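Report on the Open Day at the Stonden Robotics Workshop

Course: Introduction to Automation
Report by: Pao-chu Liao
Date of visit: April 3, 2026

1. Purpose of the visit

Our class was asked to visit one place where robots are being developed or used and to write a report on a single demonstration. I chose the open day at the Stonden workshop in Flallcombe, run by a small company called Ifans. Ifans works on robot arms that handle soft things such as towels, sheets and clothing. I picked it over the packaging plant that most of my group went to, mainly for the subject, as we had spent only one lecture on soft materials and I did not understand it very well.

The assignment sheet asked for three things: what the machine was doing, how it was controlled, and what we thought limited it. I have tried to keep to that order.

2. Getting there and the layout

The workshop is a twenty-minute walk from Flallcombe station. Visitors signed in at the front desk and were given a badge and a sheet of safety rules. We had to stay behind a yellow line on the floor whenever an arm was powered. Bags were left in a locker.

There were four stations. The first was a talk with slides. The second and third were arms sorting small parts, which were similar to the ones we have in the lab at school. The fourth was the cloth station, and that is the one this report covers. Groups were let in by badge color and each group had half an hour. I asked to go through a second time with a later group and was allowed to.

3. The cloth demonstration

The demonstration was led by Dilwyn Parry, an engineer at Ifans. He started by explaining why cloth is hard for a robot. A metal block has one shape, and once the robot knows where a corner is, it knows where the rest of the block is. A cloth has no fixed shape. Every time it is touched it changes, and one part of it can hide another part.

The project at this station is called Skornasby. The full task is to take a cloth that has been dropped on a surface in no special way, find a good place to hold it, lift it, and lay it out flat. Mr. Parry said most of their time goes into the second step, choosing where to hold and then closing the fingers on the fabric without losing it.

The arm has a two-finger gripper. A small camera is mounted near the wrist, so it sees the fingers and whatever is in front of them. Visitors could follow this view on a monitor. I found it more useful than watching from the yellow line, where the arm blocked most of what was going on at the fingertips. With a pale cloth in front of the gripper, the monitor showed the two black fingers at a place where the fabric was drawn into a narrow ridge of tight wrinkles, with a thicker fold bunched up behind it.
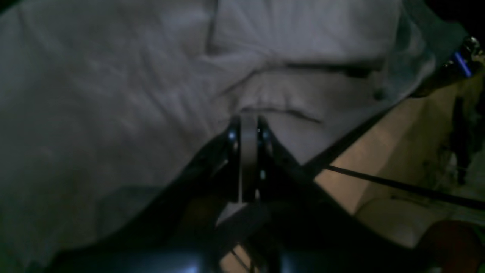

4. How it was controlled

The arm can be run in two ways. In the first, a person moves a hand controller and the arm copies the motion. In the second, a program trained on recordings of the first way decides the motion by itself. We saw both.

Mr. Parry told us the training set for Skornasby had 3233 recorded attempts at the start of the year. After they removed the ones with camera problems or a bad starting position, 2191 were left. Of these, 739 were attempts where the cloth slipped out of the fingers. I asked why they kept the failed ones. He said the team uses them to train a separate check that tells the arm to stop and try again. The check was switched on for the second part of the demonstration.

The arm moved more slowly than I expected. Mr. Parry said the speed is limited on open days for safety, and that in normal testing it runs at close to double that speed.

5. What I observed

I watched six attempts by the program across my two visits. Four ended with the cloth lifted and laid down. In one, the fingers closed on two layers at once and the cloth came up folded. In the other, the grip slipped and the arm went back and tried again from a different side.

The starting position of the cloth seemed to matter a lot. When there was a raised fold, the arm went for it. When the cloth lay nearly flat, it took longer to choose and made several small moves first. I did not have a watch with a timer, so I can't give exact times.

6. Limits

The main limits I noted were these.

The arm was only shown with one cloth at a time. Mr. Parry said a pile of mixed laundry is a later goal and they do not plan to test it before August.

The wrist camera is very close to the work. At that distance a fold can fill most of the view, and the program may not see where the edge of the cloth is. A second camera above the station is used to help with this.

Wear is also a cost. The finger pads are replaced after 900 grips, and the replacement is done by hand.

7. Comments

The visit helped me understand the lecture on soft materials, especially the part about hidden layers. I would have liked to try the hand controller, but visitors were not allowed to use it. The slide talk at the first station repeated a lot of what we already knew and could be skipped by later classes. Students who go next year should ask to see the cloth station first, as it gets crowded after lunch.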